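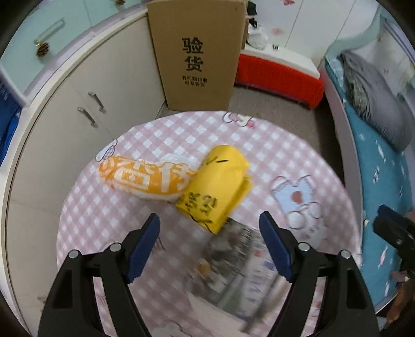

Since we moved to Kernville, I have one small rule for snacks: an open bag must be folded and closed before it leaves the table. My mother did it this way, and I did not understand her until I found ants in my own cupboard. On our round table, with the pink and white checkered cloth, you can find my usual problem, an orange and white snack bag and next to it a bright yellow one, rolled and folded over on itself. The rolling is the part I like. I press the air out slowly, roll from the top, and put a clip on it. My neighbor Soledad Escobedo uses rubber bands and says they are better, but mine always break.

I bought a packet of 90 clips in July last year and I can find only seven of them now. My husband Weidong says they are in his toolbox, but he does not want to look. So this week I will try Soledad's rubber bands again, the thick ones, and I will write how it goes with the rice crackers.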